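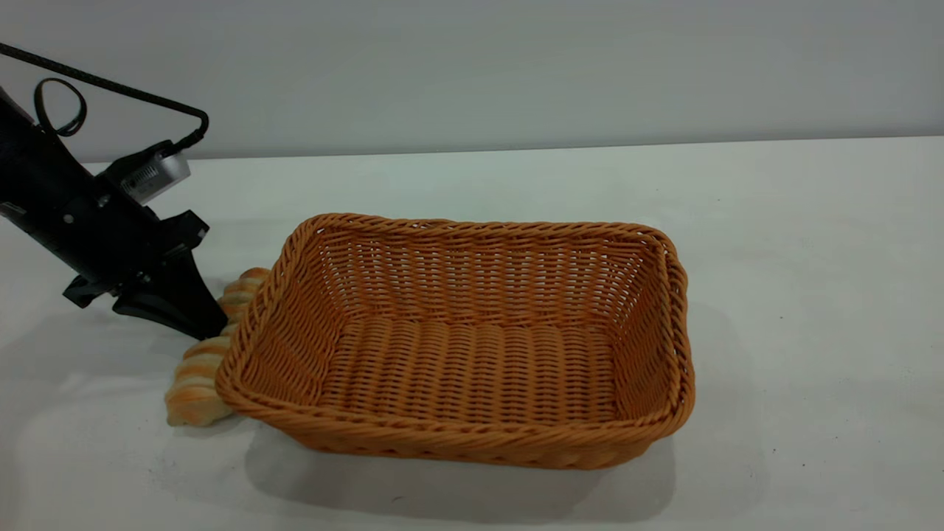
Uldis Žukauskas
생활용품 보수 담당 필자
2021년 11월 25일

엮은 바구니의 세척, 형태 교정, 보관

적용 범위

라탄, 버들, 왕골, 해초, 종이끈 등으로 엮은 가정용 바구니를 대상으로 한다. 골동품, 금박이나 안료 채색이 있는 바구니, 식품에 직접 닿는 발효용 채반은 다루지 않는다. 합성수지 끈으로 엮은 제품은 건조 항목만 참고하면 된다.

작업 시기는 난방을 시작한 직후가 적당하다. 여름에 들어간 습기가 빠지면서 테두리 감기가 느슨해지고, 바닥 가운데가 뜨는 증상이 이 무렵에 나타난다. 필자의 작업실에서는 매년 11월에 선반 전체를 비우고 한 번에 처리한다.

준비물

부드러운 솔 한 개(필자는 Drokix의 염소털 솔을 쓴다. 화장용 붓도 가능하다)
좁은 틈용 마른 붓
면 수건 두 장
분무기
중성세제
습도계(작업실에 있는 것은 Brokent 벽걸이형)
형태 교정용 누름돌 또는 물을 채운 병
면 끈
비닐 시트

섬유 유연제, 식초 원액, 염소계 표백제는 사용하지 않는다. 표백제는 색을 고르게 빼지 못하고 섬유 표면을 거칠게 만든다.

1. 재료 확인

안쪽 바닥의 눈에 띄지 않는 곳을 본다. 라탄 심은 단면이 둥글고 잔구멍이 보인다. 버들은 가지 가운데에 속심이 있고, 껍질을 벗기지 않은 것은 갈색 표피가 남아 있다. 종이끈은 꼬인 결이 나선형으로 드러나며 손톱으로 누르면 쉽게 자국이 난다. 해초와 왕골은 굵기가 일정하지 않고 특유의 풀 냄새가 난다.

종이끈 바구니는 물을 쓰는 모든 단계에서 제외한다. 접착제로 꼬임을 고정한 제품이 많고, 젖으면 꼬임이 풀려 원래대로 돌아가지 않는다. 재료를 판별할 수 없으면 종이끈으로 간주하고 건식으로만 처리한다.

2. 건식 세척

바구니를 뒤집어 바닥을 손바닥으로 가볍게 두드린다. 떨어진 먼지를 치운 다음 바로 세워 솔질을 시작한다. 방향은 위에서 아래로, 테두리부터 몸통, 바닥 순서로 한다. 날대와 사릿대가 교차하는 지점에는 먼지가 뭉쳐 있으므로 마른 붓을 비스듬히 넣어 끄집어낸다.

진공청소기를 쓸 경우 흡입력을 가장 낮게 두고 흡입구에 스타킹이나 얇은 망을 씌운다. 흡입구를 엮은 면에 밀착시키지 않는다. 갈라진 가닥이 있으면 흡입력만으로도 부러진다.

평소에 마른 물건만 담은 바구니라면 여기까지로 충분하다. 얼룩이 없는데 물세척을 반복하면 수명이 줄어든다.

3. 습식 세척

물 300ml에 중성세제 두 방울을 푼다. 면 수건을 적셔 물이 떨어지지 않을 때까지 짠 다음 가닥의 결을 따라 닦는다. 결을 가로질러 문지르면 보풀이 일어난다. 한 면을 마치면 깨끗한 물에 적셔 짠 두 번째 수건으로 세제를 닦아 낸다.

물에 통째로 담그는 방법은 칠이 없는 버들과 라탄 심에 한해 가능하다. 이때도 20분을 넘기지 않는다. 칠을 한 바구니를 담그면 도막과 섬유 사이로 물이 들어가 흰 얼룩이 생기고, 이 얼룩은 마른 뒤에도 남는다. 손잡이에 가죽이나 철사가 있으면 담그지 않는다. 철사의 녹물이 섬유에 스미면 제거할 방법이 사실상 없다.

안감이 있는 바구니는 안감을 먼저 분리한다. 꿰맨 안감은 실밥을 테두리 쪽에서부터 끊고, 끊기 전에 바늘땀 위치를 연필로 표시해 둔다. 접착된 안감은 떼지 말고 건식으로 처리한다.

4. 곰팡이 처리

흰색이나 회색 가루가 점 모양으로 보이면 실외에서 작업한다. 마스크와 장갑을 착용하고, 마른 솔 대신 소독용 에탄올을 묻힌 천으로 먼저 눌러 닦는다. 처음부터 솔질을 하면 포자가 다른 가닥으로 옮겨 간다. 에탄올은 칠을 녹일 수 있으므로 바닥 안쪽에 시험한 뒤 넓은 면에 쓴다. 주변에 불씨가 없어야 하고, 사용한 천은 밀봉해서 버린다.

검은색 점이 가닥 안쪽까지 들어간 경우는 색이 빠지지 않는다. 처리 후 냄새가 남지 않으면 사용해도 되지만 의류와 식품은 담지 않는다. 가닥이 손톱에 눌려 부스러지면 폐기한다.

5. 건조

통풍이 되는 그늘에 둔다. 바닥이 선반에 닿지 않도록 막대 두 개를 나란히 놓고 그 위에 올린다. 선풍기를 쓰면 바람을 바구니에 직접 대지 말고 벽에 반사시킨다. 한쪽만 빨리 마르면 그쪽으로 테두리가 당겨진다.

헤어드라이어, 온풍기, 온돌 바닥은 사용하지 않는다. 섬유 표면이 먼저 수축해 세로로 갈라진다. 직사광선도 같은 이유로 피한다.

건조가 끝났는지는 무게로 판단하는 것이 가장 확실하다. 세척 전에 저울로 무게를 재어 적어 둔다. 필자가 기준으로 쓰는 버들 바구니는 건조 상태에서 978g이며, 이 값으로 돌아오지 않으면 선반에 올리지 않는다. 손으로 만져 마른 것 같아도 바닥의 겹친 부분은 하루 이상 늦게 마른다.

6. 형태 교정

틀어진 바구니는 수분이 있을 때만 손을 댄다. 건식 처리만 한 바구니라면 분무기로 안팎에 물을 고르게 뿌리고 비닐 시트로 덮어 가닥이 부드러워질 때까지 둔다. 가닥 하나를 골라 살짝 눌렀을 때 소리 없이 휘면 작업할 수 있다. 뚝 하는 소리가 나면 즉시 멈추고 다시 물을 뿌린다.

사각 바구니의 모서리가 안으로 밀렸을 때는 안쪽 치수에 맞는 나무 상자나 책 묶음을 비닐로 싸서 끼운다. 테두리가 벌어졌을 때는 면 끈을 테두리 바로 아래에 두르고 조금씩 조인다. 한 번에 원래 폭까지 조이지 말고 반나절 간격으로 두세 차례 나누어 조인다.

바닥이 볼록하게 나온 경우에는 바구니를 바로 놓고 안쪽 가운데에 누름돌을 올린다. 안으로 솟은 경우도 같은 방법을 쓰되 바닥 아래에 평평한 판을 댄다. 교정한 상태 그대로 완전히 건조한 다음 끈과 누름돌을 뺀다.

7. 풀린 끝 고정

빠져나온 가닥 끝은 자르기 전에 되돌릴 수 있는지 확인한다. 끝을 물에 적셔 부드럽게 한 뒤 송곳으로 틈을 벌리고, 원래 지나던 자리로 두 칸 이상 밀어 넣는다. 한 칸만 넣으면 곧 다시 빠진다. 길이가 모자라면 같은 굵기의 새 가닥을 겹쳐 끼우고, 마른 뒤에 남는 부분을 안쪽에서 비스듬히 자른다.

보수용 가닥은 Pärn에서 묶음으로 구입한 것을 쓰고 있다. 굵기 표기가 같아도 묶음마다 편차가 있으므로 바구니에 대어 보고 고른다. 목공용 접착제는 테두리 감기의 마지막 끝에만 점으로 바른다. 엮은 면에 바르면 그 부분이 움직이지 않아 바로 옆 가닥이 꺾인다.

8. 보관

상대습도는 40에서 60퍼센트 사이를 유지한다. 욕실과 세탁실은 적합하지 않다. 외벽에 붙은 선반이라면 벽에서 손 한 뼘을 띄운다. 비닐봉지에 넣지 말고 면 보자기로 덮는다.

겹쳐 보관할 때는 작은 것을 큰 것 안에 넣되 사이에 무산성 종이나 얇은 면포를 한 장 끼운다. 손잡이가 있는 바구니를 손잡이로 걸어 두면 연결부가 늘어난다. 뒤집어서 쌓는 것도 테두리에 하중이 모이므로 피한다.

자주 발생하는 문제

세척 후 색이 얼룩덜룩하다. 부분적으로 물이 많이 들어간 경우다. 젖은 수건으로 해당 면 전체를 고르게 닦고 다시 말린다. 한 번으로 옅어지지 않으면 반복하지 않는다.

건조 후 삐걱거린다. 실내가 지나치게 건조하다는 신호다. 분무기로 바닥 바깥쪽에만 가볍게 물을 뿌리고 그늘에 둔다. 오일은 먼지를 붙잡고 시간이 지나면 끈적해지므로 권하지 않는다.

작은 구멍과 고운 가루가 보인다. 벌레 피해일 가능성이 있다. 다른 바구니와 즉시 격리하고 밀봉한 뒤 냉동 처리한다. 꺼낼 때는 봉지를 열지 않은 채 실온으로 되돌려야 표면에 물방울이 맺히지 않는다. 칠이 두꺼운 제품은 냉동 중 도막이 갈라질 수 있다.

처리가 끝난 바구니에는 작업 날짜와 건조 무게를 적은 종이 꼬리표를 단다. 다음 작업 때 그 무게를 기준값으로 쓴다.

교정: Arnaldo Mota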